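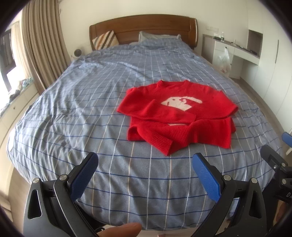
About Sistavura

Sistavura is a small cider and perry house in Ulden. We press apples and pears from the orchards on the east side of the valley, we ferment them slowly in our own cellar, and we bottle everything under the same roof. We are a family company, now in the second generation, and we sell to pubs, shops and private persons.

How we started

The first press stood in a rented cow barn on the road to Wellent. It was bought second-hand from a juice maker who was closing, and it was too big for the barn, so one wall had to be opened and built again. In the first autumn we filled 450 bottles. They were given to neighbours and to the farmers who had brought us the apples, and most of them came back the next year with more apples.

For a long time cider was only our work for autumn and winter. During the summer the family repaired farm machines. When the old dairy in Ulden was put for sale, we bought the building and stopped with the machines. The dairy has thick stone walls and a deep cellar, where the temperature changes very little through the year. This is good for slow fermentation, and it saves us a lot of electricity also.

What we make

Our main cider is called Karaki. It is dry, with a little bitterness from the old tannic apples, and it stays in the tank until late spring before we bottle it. We also make a medium cider, which is softer and more popular at weddings, and a still perry in the years when the pears allow it. In some years they do not, and then there is no perry.

We use the yeast that comes in with the fruit. This makes the start of the fermentation a bit nervous for us, and the taste is not exactly the same from one year to the next. We write the harvest year on each label, so that our customers can compare. We do not add colour or flavouring. A small amount of sulphite is used at bottling, and it is mentioned on the back label.

The cellar holds eight steel tanks of 1100 litres and a number of oak barrels. The barrels are used only for the Karaki reserve. Last year we filled 1344 bottles of it, and they were sold before Easter.

The orchards

We own one orchard ourselves, with tall old trees and sheep under them. The rest of the fruit comes from growers near Ulden and Wellent, and we pay them by weight on the day of delivery. If you have apple trees in your garden, you may bring us your fruit on pressing days in October. It should be clean, ripe and without rot. For small quantities we give juice in exchange – please bring your own containers.

Visiting and buying

The shop is in the front part of the dairy, next to the loading door. You can taste all ciders that are open on the day, and we are happy to show you the cellar if we are not in the middle of pressing. Groups should write to us in advance. The stairs to the cellar are steep and there is no lift.

Pubs and restaurants can order Karaki in bottles or in kegs. We deliver in Ulden and Wellent every week, and to other places when we have enough orders for the van. Empty bottles can be returned to the shop, also without the crate.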